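[Print this message] [E-mail this message]

Filed under: Robot arms > Visits and open days

From: Nhàn Hứa
Subject: Re: Open day at Dollberg, anyone going?

On 28th April Diễm Kiều wrote:
> Did anybody make it to the Gromevano open day?
> I had to miss it and would love to hear what
> they had the arms doing.

I went and I'm so glad I did! The whole thing was desk tidying, and I could have stayed all day. They sort pencils by color, teal with teal and yellow with yellow, and you can follow along on the wrist cameras (my favorite part).
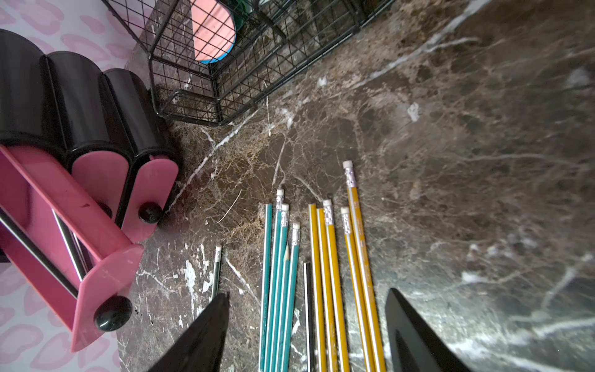
Wrist camera over the pencils, organizer at left.

I'd pictured one big industrial arm, but it's a pair of small ones sharing a marble floor, with office things all over the place. The leopard print walls are fantastic in person!
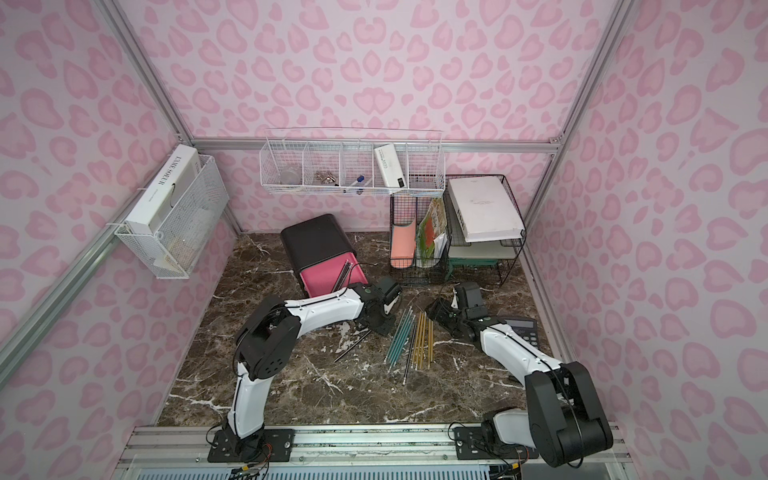

Both arms at work, with the drawer pulled partly out.

Polished stone throws a lot of glare, and I asked how the wrist cameras cope with it. The answer was more practice runs: they've recorded 352 since February, 139 of them on pencils alone. I still think it's a brave choice of floor.

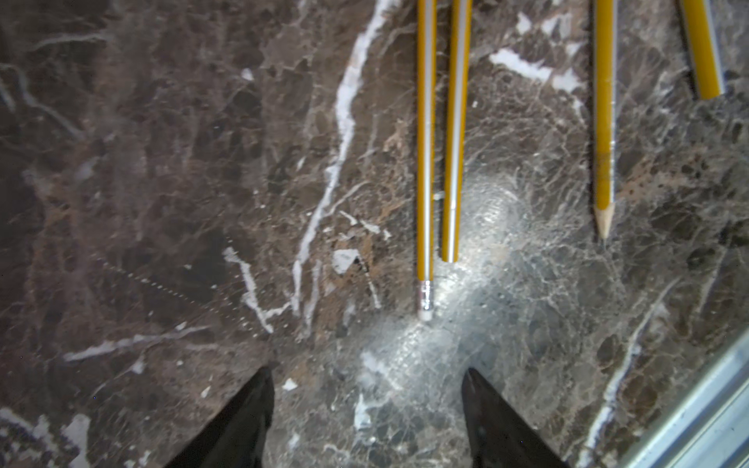

Yellow pencils from the wrist, glare and all.

There were 24 of us in the room, so get there early next time if you want to stand near the front. I'd go again just to watch the two arms share such a small space. 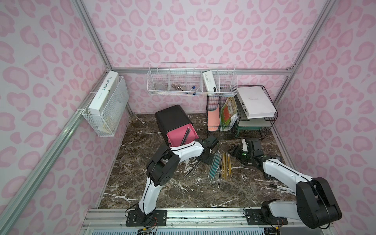

Diễm Kiều wrote back that she'd settle for a plain gray floor and fewer practice runs, and asked if visitors got to drive the arms themselves.

We did, for 2 minutes each! Much harder than it looks. I never got a pencil off the floor.

Nhàn

Related messages:
- Benus gripper fingers, which length?
- Wrist camera mounts, Đặng version
- Cutting down glare on shiny tabletops
- Next visit: ideas wanted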